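Ticket: Live coverage page shows posts late and out of order
Product: Stirorix Live, newsroom edition
Opened by: Bremham newsroom
Priority: Normal, raised to High
Status: Resolved

Opening message

Hi there, and thanks in advance for looking at this. I know your queue must be a long one in January, with every newsroom running live pages on budgets and weather at the same time.

We're a small local newsroom and we use your live coverage tool for city council meetings, storms, and the odd court day. It has been very good to us, and our readers have gotten used to keeping it open on their phones. Last night we ran a live page on the council's vote over the Altard bus routes, with two of us posting: one reporter in the chamber and me at the desk. We published 28 posts between the start of the meeting and the final vote.

Everything looked perfect on our side. In the editor the posts sat in the right order, newest on top, each with its green check mark. But a reader wrote in to ask why we hadn't reported the vote yet, when by then it had been up for a good while. I opened the page on my own phone and, sure enough, the top post was the one about the public comment period running long. The post with the vote result did show up eventually, 35 minutes after I hit publish, and it landed underneath an older post about a council member asking for a recess. So anybody reading top to bottom would have thought the recess came after the vote, and it most certainly did not.

I'm sure you can see why this worries us. People do plan around these things – there were riders waiting to find out if their morning bus would still be running – and a wrong order on a live page reads like a mistake in our reporting. We put a correction note on it this morning just to be safe.

What I've tried so far:

Cleared the cache on my phone and on the desk computer. No change.
Opened the page on the office network and then on mobile data. Same old order on both.
Logged out of the editor and back in. The editor still shows the right order.
Unpinned the top summary post, which helped for a minute or so and then the page went back to how it was.
Asked our reporter to open it at home. Same thing there.

I haven't deleted or republished anything, as I didn't want to spoil the evidence, so to speak. The page is still up if you want to poke at it.

Stirorix Support, first reply

Thank you for such a thorough write-up, it saves us both a lot of back and forth. Leaving the posts alone was the right call.

Could you tell us three things? Whether your reporter was posting from the app or the browser, whether any posts were saved as drafts first, and what the time zone says under Settings, then Newsroom, then Clock. Please check that last one on both accounts, since it's stored per user.

Reply from Bremham newsroom

Good questions, and I learned something from the last one! The reporter was on the app the whole evening. I was in the browser. Most of my posts went straight out, but I did write five of them as drafts before the meeting (the background on the routes, the list of stops, the two possible outcomes of the vote, and how to send comments to the city) so that I could get them up fast.

The clock on my account is right. The clock on the reporter's account says "Use device time," which I don't remember anyone choosing, though it may have come along when we moved over from the Haddad system last fall. We carried a lot of old settings with us in that move and I won't pretend we went through them all.

One more thing I noticed over lunch. The vote result was one of those drafts. When I look at its details, the "created" time is from the afternoon, hours before the meeting was called to order. Could the page be sorting by that? It would explain the order, but I can't make it explain the delay.

The exported post log is in with this reply.

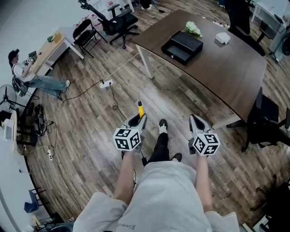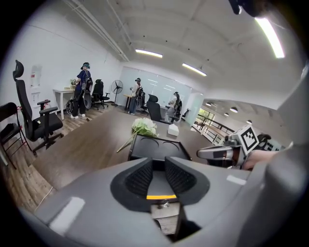
Stirorix Support: The log answers most of it, and you were very close with the drafts. There are two separate problems sitting on top of each other. The delay comes from the reader page using a saved copy, which is supposed to refresh each time a post goes out. When a draft is published on a page where another author is on device time, the refresh doesn't fire, and readers keep the saved copy until it expires by itself. The wrong order comes afterward: once the copy expires, the page is rebuilt using a mix of created and published times. That part is our bug and we're sorry about it.

For now, please do the following.

1. On the reporter's account, change Clock from "Use device time" to "Newsroom time."
2. On the live page, open Options and set Sort to "Published time only."
3. Press Rebuild Page once, and give it a moment before opening it on a phone.

A lasting fix is in testing. We've raised the ticket to High on our end, and it will stay open until the fix reaches your account.

Reply from Bremham newsroom

Bless you, that did it. The Altard page is in the right order now, with the vote on top and the recess down where it belongs. I checked on my phone and the reporter checked on the app, and we both see the same thing. I've also updated our correction note so readers know the posts were shown out of sequence for a while and that the times printed on them are the ones to go by.

Is it safe to go on using drafts in the meantime? We have the school board budget hearing next and I'd hate to be typing the background from scratch with one eye on the stream.

Stirorix Support

Yes, drafts are fine with those settings in place. If you add a new author before the fix goes out, check the Clock setting for that account first.

Update, Stirorix Support

The fix is now live on your account. Publishing a draft refreshes the reader page whichever clock setting the authors use. You can put Sort back to "Automatic" or leave it where it is.

Reply from Bremham newsroom

Ran the school board hearing with it last night, drafts and all, and every post came up on my phone within a few seconds. I left Sort on "Published time only," I think I'm more comfortable with it there. Fine to close this one, and thank you again for being so patient with my long messages.

Ticket closed.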